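Stirnton Store Fixture Inspection — Checklist with Comments
Unit: wall display and adjoining drinks shelving, dry goods aisle
Inspected by: Eduardo Estrella
Date: 7/17/22
Codes: P = pass, C = pass with comment, F = fix before next inspection

1. Uprights and back panel
1.1 Uprights plumb — P
1.2 Slots free of burrs and deformation — P
1.3 Back panel seated, no movement under hand pressure — C
Comment: slight rattle at the lower rail. Retaining clip replaced from the Drollside spares kit, part 223. Rattle gone at recheck.

2. Rails and peg hooks
2.1 Hooks fully engaged on rail — P
2.2 Hook ends capped, looped or fitted with a label bar — C
2.3 Unused hooks removed or pushed back — F
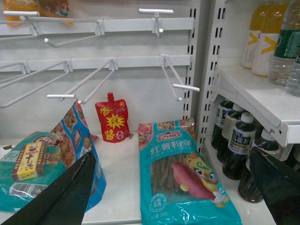

Photo: Stirnton Facilities

Comment on 2.3: six hooks in the bay, all without stock. An empty hook at face height is an eye hazard for anyone bending to the shelf underneath. Either fill them or take them down. Hooks taken down go in the bin marked Galang, not on the shelf. Comment on 2.2: label bars are acceptable as end protection if they don't spin. Two turned freely by hand and need to be swapped.

3. Base shelf
3.1 Shelf level, load within 40 kg plate rating — P
3.2 Goods upright or flat, none leaning — F
3.3 Small boxes not stacked on soft bags — F
3.4 Caps on pouches and bottles closed — P

Comment: the tall blue package leans back against the display, and a small yellow box rests on the green one. Give the box its own position. The red spouted pouch of 香辣酱 is standing upright and can stay where it is, but it should have a divider on each side.

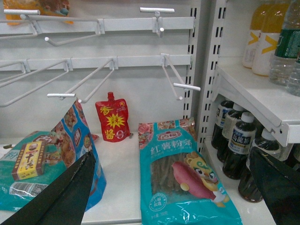 Jerome Pascual asked that 3.3 be downgraded to a comment. In his view a light box on a bag is a merchandising matter, and the fix code should be kept for things that can hurt someone. He would leave 3.2 as it is.

Response: 3.3 stays at F for this round. Grendow revises the form in December and the code can be argued then.

4. Drinks shelving
4.1 Shelf brackets locked in slots — P
4.2 Shelf front edge free of chips and sharp spots — P
4.3 Bottles clear of front edge — P
4.4 Walkway in front, 900 mm minimum — P
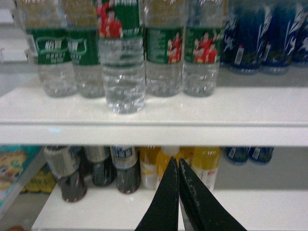 Bracket locks were checked by lifting each shelf at the front corners with the stock off. None lifted. Vertical spacing measured nearly 400 mm and was left alone. The green-label water on the upper shelf stands side by side in a row of five, with the middle bottle a little forward of the others; set it back in line when the shelf is next faced up. Wipe up any condensation before restocking, as the glossy shelf surface gives little grip when wet.

5. Follow-up
5.1 Clear or fill hooks (2.3) — open
5.2 Replace two loose label bars (2.2) — open
5.3 Reposition base shelf goods, add dividers (3.2, 3.3) — open
5.4 Rail clip (1.3) — closed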